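Ustville Card & Memorabilia Board > Shows and Signings
Thread: Cumport show, autograph lines and ticket prices

bachfan_8
Has anyone bought the autograph tickets for Cumport yet? The table fee was $10 last time and now it says $175 for a premium item. I have a signed program and two pucks I want matched up with a third. Trying to decide if it's worth the drive.

lerkberg_lou
Premium means jerseys, sticks and helmets. Pucks and flats are still on the lower price. Scroll down past the schedule, it's in the small print.

quang.ung
I went in May. Lines were fine before lunch and bad after. They cut off one signer with people still waiting, and refunds took eight weeks. I wouldn't prepay again.

bachfan_8
Eight weeks? Did you have to chase them?

quang.ung
Twice by email. Keep your stub. They asked me for the number on it, mine was 2811.

old_rink_rat
I don't agree with skipping the prepay. If you walk up you get whatever is left, and for the bigger names that's usually nothing. I've prepaid at that show for years and had one refund, paid in 10 days.

quang.ung
Good for you, mine wasn't. I'm only saying what happened.

LuaP
Moderator note: keep it to the show, please. The list below is from the old pinned post and I've updated it for this one. – Lụa Phí

What to bring

1. Your printed ticket. The scanners at the Cumport door don't always read phones.

2. Your own pens. The silver ones at the Bạch table were dried out by noon last time.

3. A hard case or top loader for each item. Give the ink a few minutes before you close it. 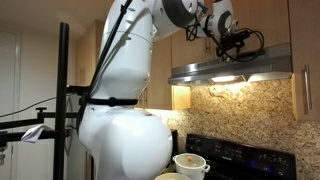 4. Cash for parking. The Lerkberg lot doesn't take cards.

5. A sticky note with the name spelled out if you want it personalized.

lerkberg_lou
Number 4 is out of date. The lot takes cards now, there's a machine by the exit.

LuaP
Thanks. I'll fix the pinned copy and leave this one so your reply makes sense.

old_rink_rat
I'd add to number 2 – test the pen on scrap first. Silver looks good on a puck and terrible on a glossy photo. Blue for photos.

pennyboxes
Black on a light photo is fine. I have blue ones that faded to almost nothing in a hallway with no direct sun.

old_rink_rat
Depends on the pen. Mine have held up.

bachfan_8
OK, I'm going to prepay for one puck and walk up for the rest. If anyone from Ustville has a spare seat in the car, send me a message.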